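Ticket 552: Put-away task, object placed on tray not released cleanly
Project: Mamier (household chores, two-arm bench)
Status: Open, pending retest
Priority: Normal
Opened by: Renata Kubiak
Assigned to: Phúc Quan
Opened: October 5, 2025

Summary

The "put item on tray" step passes in the checker and fails on review. The checker calls the step complete when the item's center is inside the tray outline and the hand has opened. Reviewers going through the same runs mark a good share of them as bad: item left near the rim, item nudged after release, second hand still too close when the tray lift is due to begin. The tray lift is the next step in the table-clearing chore, so a bad placement is carried into everything after it.

Environment

Control build: Cirnari 31, no local patches
Grasp planner: Fallar, default hand profile on both sides
Task file: clear_table_small, steps 1 to 7
Test object: 3x3 cube, scrambled
Receiver: round brown tray with raised rim
Surface: white table

Steps to reproduce

1. Home both arms. Hands open, palms facing in.
2. Set the tray near the front of the table, between the arms.
3. Set the cube on the bare table, beyond the far rim of the tray.
4. Load clear_table_small and run step 4 only.
5. Do not correct the cube by hand between runs.
6. Compare the checker result with the reviewer mark.

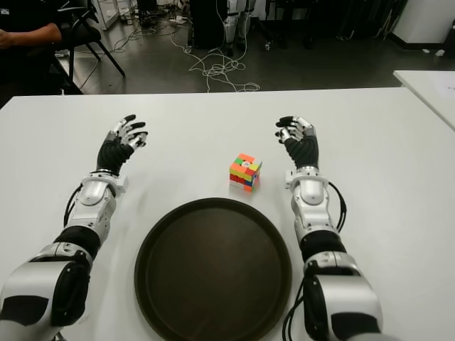
Start position matters more in this task than the file suggests. Step 4 assumes a clear approach from either side, and the planner picks the hand by distance to the object's center. With the cube standing just past the tray's far edge and a hand held to each side of it, the two distances can come out close enough that the choice flips from run to run on sensor noise alone. The logs show the flip but do not flag it. The reviewer marks were not split by hand, so any left/right difference in placement quality has been averaged out so far.

Log, first pass (Phúc Quan)

Ran the batch as filed, 376 attempts, step 4 only. Checker and reviewer disagree on roughly a fifth. Sorted the disagreements by type. The largest group is "placed, then moved": the fingertips open at the correct height but not at the same time, and the last finger to leave drags the cube toward the palm. The next group is the other hand holding position inside the lift zone.

Ruled out the camera calibration. Reran the board check before and after the batch, and both are within tolerance.

Ruled out tray slip. The tray pose at the end of step 4 matches the pose at the start in every run I opened.

Not ruled out: release timing in the hand profile. Fallar sends one open command per hand, and the fingers reach their targets when they reach them. On a mug or a bowl this would not show. A cube with flat sides and little weight will follow the slowest finger.

Log, second pass (Phúc Quan)

Slowed the open command by half. The "moved" group shrinks but the cycle time for step 4 goes up, and step 4 was already the slowest step in the file. Added a straight vertical retreat of 7 cm after release. Better again. With both changes the cube stays where it was put in most runs, although it can still end up well off the center of the tray.

Off center is acceptable for a cube. It will not be acceptable for a full cup, and the requirement as written ("ready to carry") makes no distinction. Asked Renata whether the requirement should name a load.

Reply (Renata Kubiak)

Leave the requirement alone for now. The chore we promised for December is clearing a small table, and a small table has cups on it. If step 4 only works for objects that do not care where they sit, then step 4 does not work yet. I would sooner have that in the ticket than in the demo.

Please also stop reporting checker pass rates outside the team. The number was quoted back to me as "the robot can clear a table" - it can put one item on a tray, on a bench, with the tray already in place.

Log, third pass (Phúc Quan)

Changed the checker. A pass now needs all three:

- item center inside the tray outline, with margin to the rim
- item pose unchanged for two seconds after the last fingertip clears
- both hands outside the lift zone, or in the lift-ready pose

The third condition is stricter than it sounds. Lift-ready has the palms facing each other across the tray, which is also close to where the hands finish a placement. The old checker could not tell "waiting to lift" from "has not backed off yet". The new one reads joint state and does not rely on the picture.

With the cube on the right half of the tray and both hands up, the pose check now has to decide if the right thumb is clear. It pointed in toward the item in several of the runs I replayed. Thumb clearance added as its own line in the log.

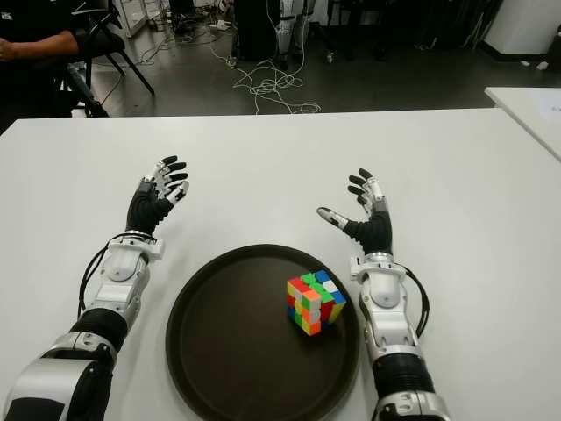 Hường Tôn would hold off on any claim about carrying. Her comment on the review was that a person clearing a table does not place and then lift as separate jobs: they steady the tray with one hand while loading with the other, and shift the load when it feels wrong. Our file forbids both. She asked for a variant of step 4 where the free hand rests on the rim during placement, and for step 5 to include a short test lift with a set-down if the tilt goes over the limit.

Response (Phúc Quan)

Agree on the test lift. It is a small change and the wrist force readings are already logged. The steadying hand is a larger one. Fallar plans each arm alone and treats the other as an obstacle, so resting a hand on the rim would be rejected as a collision. Opened as a separate request and linked here.

Open items

- Split reviewer marks by left and right hand
- Log a warning when the hand choice flips between runs
- Per-finger release timing in the hand profile
- Test lift in step 5
- Repeat the batch with a cup, empty first

Workaround

Use the slowed open command and the vertical retreat. Set the cube clearly to one side at the start so the hand choice is stable. Do not chain step 4 into step 5 without someone at the stop button.

Ticket stays open until the cup batch has been reviewed.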